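Chapter 9
Found Materials and Assemblage

Assemblage is the making of three-dimensional work from parts that already exist. The parts may be cut, joined or painted over, but they keep some trace of their earlier use. This chapter covers selection, joining and surface. Casting and carving are covered in Chapter 3.
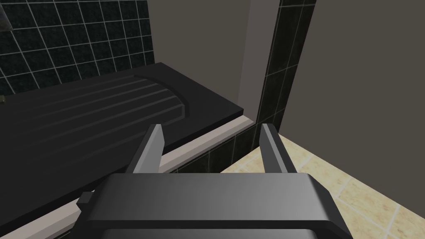 How does assemblage differ from collage?
The usual distinction is depth. Collage is built up on a flat support from thin material such as paper or cloth, while assemblage projects from its support or stands free of one. Many works fall between the two, and catalogs do not always agree on the term.

Selection comes first. An artist may begin with a single object and look for others that suit it, or may collect for years before joining anything. The Westent studio exercise, used later in this chapter, starts from a store of 200 small parts sorted by weight and material.

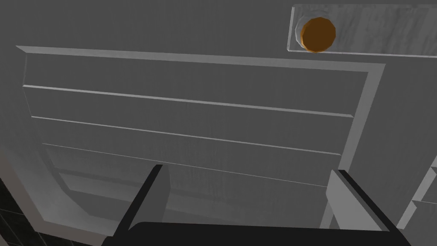
Joining methods are either mechanical or adhesive. Screws, wire and pegs can be undone, so a conservator can replace a failed part. Glue is quicker - and often less visible - but it ages, and it may stain porous material.

Surface treatment can unify parts of different origin. In the Jillero series, discussed in Section 9.2, a single coat of matte paint covers all 55 pieces.

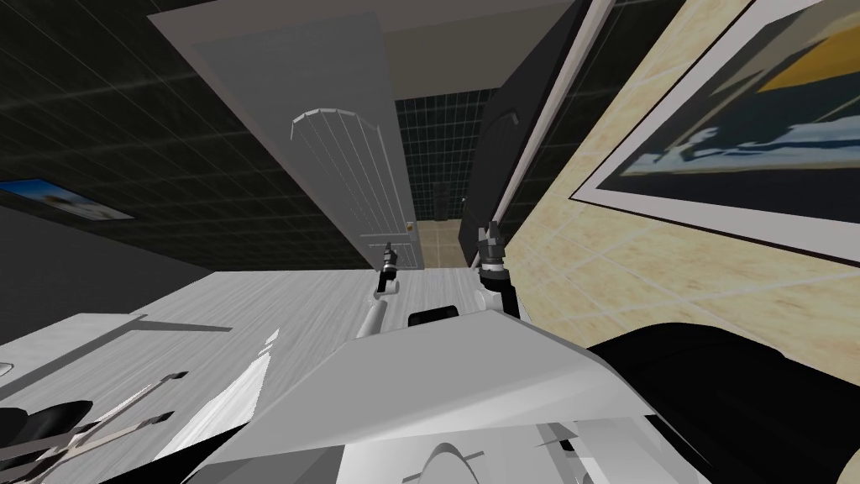
A uniform coat also hides labels and wear, and some artists leave part of each object bare for that reason. The Flirnness reliefs are treated this way, with paint stopping at the joints.

Key terms: armature, assemblage, relief, support.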